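Farkum Textile Care
Current Vacancies

Folding and Finishing Assistants (Garment Section)
Posted 30 Dec 2019
Location: Billard Works, ground floor
Reports to: Garment Section Supervisor
Hours: full-time and part-time positions available
Reference number: GS-197

About the Position

Farkum Textile Care invites applications for the position of Folding and Finishing Assistant in its Garment Section. Successful candidates will prepare clean clothing for return to customers and partner institutions. The work consists chiefly of sorting, straightening, folding and stacking everyday garments, with T-shirts making up the largest share of each day's load. Related duties include the matching of socks, the folding of towels and small cloths, and the packing of finished orders.

The Garment Section handles over 900 orders in an ordinary week. Most come from residential halls, sports clubs and small hotels served under the Mohammadi contract, and the remainder from private households. Orders from private households are kept separate at every stage and are never combined with contract work, even where the garments appear identical.

This is manual work performed at a bench. It calls for patience and steady attention over the full length of a shift. No previous experience in a laundry is required. Applicants who have worked in retail clothing, tailoring, costume storage or hotel housekeeping may find much of the work familiar and are encouraged to mention this in their application.

Principal Duties

The assistant will be expected to:

Receive clean garments from the drying area and check the order number on each basket against the order sheet.

Separate shirts, trousers, underwear and household cloths before folding begins.

Turn garments right side out, close zippers and fasten the top button where there is one.

Fold each type of garment to the section standard and stack it with the fold facing the front of the shelf.

Set aside any item with a stain, a tear, a missing button or damaged lettering, and record it on the exceptions sheet before the order is closed.

Pack finished orders in the sequence given on the sheet, with heavier items at the bottom.

Leave the bench clear and wiped down at the end of the shift - including the shelf beneath it.

The Folding Standard for T-Shirts

Applicants often ask what is meant by a section standard. In the case of T-shirts, the garment is first opened out and held at two points so that the twist comes out of the fabric. It is then laid face down on the bench with the collar away from the assistant. Both sides are brought in toward the center, the sleeves are turned back so that they lie flat, and the hem is folded up to meet the collar in two stages. The finished shirt should be even on all sides.

Printed shirts need additional care. Lettering must not be creased sharply, and a print near the hem is to be smoothed by hand before the final fold is made. Many sports clubs print along the lower edge of the shirt, and new assistants tend to overlook this in their first weeks. Small cloths are folded separately and kept in a basket until the shirts in the order are complete.

A blue T-shirt with white lettering low on the body, still bunched and creased between two grippers, hangs above a pale gray work surface. A folded cloth is already in the teal basket at the corner.
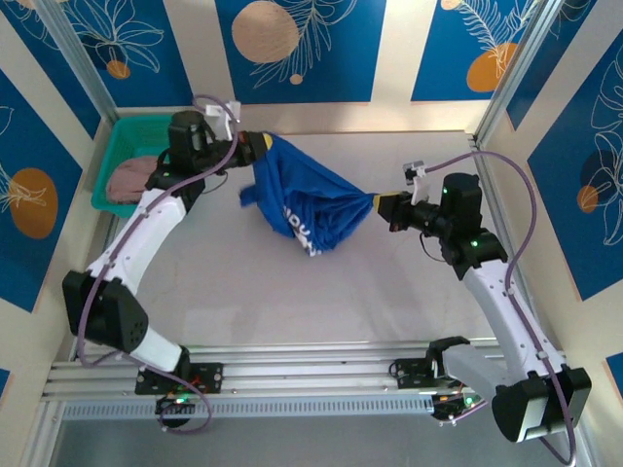
Training and Probation

New assistants complete 21 days of paid training at the bench. During the first week, trainees fold towels and plain shirts only. Printed shirts, long-sleeved shirts and children's clothing are introduced in the second week, and trousers with a pressed crease are left until the end of the training period. Each trainee is assigned to an experienced member of the section and works the same shift as that person throughout.

Speed is not assessed during training. Supervisors will review a selection of finished orders with the trainee and will explain any fold that must be repeated. A probation period of three months follows, after which the appointment is confirmed in writing.

Requirements

Applicants must be at least 18 years of age and legally entitled to work. They must be able to stand for long periods, with or without reasonable accommodation, and to read an order sheet in English. Good color vision is helpful in matching items but is not a condition of employment. Two benches of adjustable height are available for assistants who prefer to work seated for part or all of the shift, and applicants who would like to use one should say so when they apply.

Rings and bracelets that could catch on knitted fabric must be removed before work. Lockers are provided for personal belongings. Open drinks are not permitted at the bench.

Hours and Pay

Full-time assistants work five shifts per week, either early or late. Part-time assistants work three early shifts. Requests for a fixed pattern are considered once training is complete, although the section cannot promise that every request will be met.

The starting salary for full-time assistants is $2,240 per month before deductions. Part-time pay is calculated in proportion to hours worked. Employees receive paid leave, a meal allowance on late shifts and a reduced rate on their own household laundry. Work on public holidays is voluntary and is paid at a higher rate, as set out in the employee handbook.

How to Apply

Applications should be made in writing and addressed to Marjan Amini, Personnel Office, Farkum Textile Care, Billard Works. Forms may be collected at the reception desk or requested by mail. Please include a short account of previous employment, the names of two persons willing to provide a reference, and a note of the shift preferred. Quote the reference number on all correspondence.

Applications will be accepted until the last working day of January. Selected applicants will be invited to a short interview followed by a practical session at the bench, in which they will sort and fold one mixed basket of clothing. No preparation is needed for the practical session, and candidates are paid for the time. Results are sent by letter to all who attend.

Applicants for positions in the Indilitz linen section should use the separate form for that section. An application for one section will not be passed to the other unless the applicant asks for this in writing.

Farkum Textile Care considers all applications on merit and makes reasonable adjustments to the interview and the practical session on request. Requests for an adjustment should reach the Personnel Office at least three working days before the interview.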